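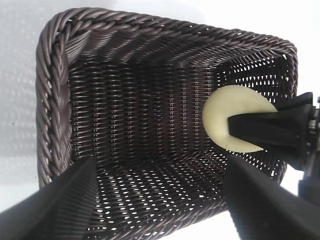 Unit 5: Gathering demonstrations for a learning system
Robotics and Automation, Goltilholm campus
Reading for this unit: course reader, section 9

What this unit covers

In the last unit we looked at how a policy is trained once the examples exist. This unit is about getting the examples. Most of the time spent on an imitation learning project goes into recording, checking and labelling, and most of the faults that show up in training can be traced back to something done at the bench.

By the end of the unit you should be able to set up a recording session, run it as operator or as recorder, and decide which episodes to keep.

Terms

Demonstration: one complete attempt at a task, carried out by a person controlling the arms.
Episode: the stored record of a demonstration. It holds the camera streams, the joint positions of both arms, the gripper openings and a task label.
Wrist view: the picture from the small camera mounted near a gripper. It moves with the arm.
Fixed view: the picture from a camera that stays put, usually above or in front of the bench.
Reset: putting the objects back to a starting layout before the next episode.

The basket task

The practical for this unit uses a dark brown woven basket and a flat, round, pale disc. The basket has a thick braided rim and an open weave in parts of the wall and the floor. The task label is "put the disc in the basket". The disc starts on the bench, one arm picks it up, carries it over the rim, lowers it and lets go. The other arm may be used to steady the basket or may be kept clear. Write down which of these you are doing, and don't mix the two under one label.

It looks like a simple task and for a person it is. For a learning system there are several things to deal with.

The weave lets light through. With strong light on a pale bench, the gaps show up as bright specks, and the pattern changes as the wrist camera moves. A pale disc near a wall full of bright specks is harder to pick out than the same disc against the solid part of the weave. Record some episodes in each position.

The basket also throws a patterned shadow on the bench. If you only ever record with the lamp in one spot, the policy may learn to use the shadow as a guide to where the basket is. Move the lamp between sets.

The gripper covers part of what it holds. From a wrist camera, a finger lying across the disc hides a good share of it. The edges that can still be seen are what the system has to work with. The fixed view helps here, but it can't see far into a deep basket, so neither view is enough alone.

Two arms can end up in the same small space. When one gripper is inside the basket, the other one should be open and still unless it has a job to do. Small restless movements by the idle arm get learned along with everything else.

Before you record

Check that both wrist cameras and the fixed camera are running and that their clocks agree. The Karaki logging software shows the offset in the top bar. Do not start if it is red.

Wipe the lenses.

Open and close each gripper 3 times and watch the readout. It should come back to the same value.

Place the basket according to the layout sheet. There are 9 layouts. Work through them in order, then start again with the lamp moved.

Exposure is set by hand. A light bench will wash out at the automatic setting and the inside of the basket will go dark. Set it so that you can make out the weave on the inner walls, and accept that parts of the bench will be too bright. Leave the setting alone for the whole set.

During the recording

Work in pairs. The operator moves the arms. The recorder starts and stops the log, reads out the layout number and writes notes. Swap after every set.

Move at a steady pace. Long pauses are a problem because the system sees a great many nearly identical pictures paired with no movement, and it may learn to stop there. If you need to think, do it before the episode starts.

Lower the disc into the basket before letting go. Dropping it from above the rim counts as a different way of doing the task and goes under a separate label.

If you miss the grasp, try again within the same episode. A recovery is useful. If you miss a second time, stop, mark the episode as failed and reset.

Keep failed episodes. They go in their own folder and we will use them in the unit on success detection.

Checking what you have

Play back every episode at double speed in the wrist view, then the fixed view. Reject it if any of the following apply:

a camera stream freezes or skips
a hand appears during the task
the label does not match what was done
the basket was knocked out of its layout before the grasp
the episode carries on for more than 2 seconds after the gripper has cleared the rim

The last one can usually be fixed by trimming. Trim a copy and keep the original.

A note on variety

Students often ask how many episodes are enough. The count matters less than the spread. In the July run at the Grernville lab, almost all of the episodes had the basket square to the bench, and the trained policy went for the rim whenever the basket was turned. More episodes of the same kind would not have helped. Adding turned layouts did, and that is how the present layout sheet came about.

The same goes for operators. Everyone has a habit, such as always coming in from the right. Sets from different people should be pooled before training.

To hand in

Each pair submits the checked episodes, the failed folder, the layout sheet with lamp positions marked, and one page of notes on what was rejected and why. Upload to the Vutby drive by 25th October. Late sets can't be pooled with the class data, so you would be training on your own episodes only.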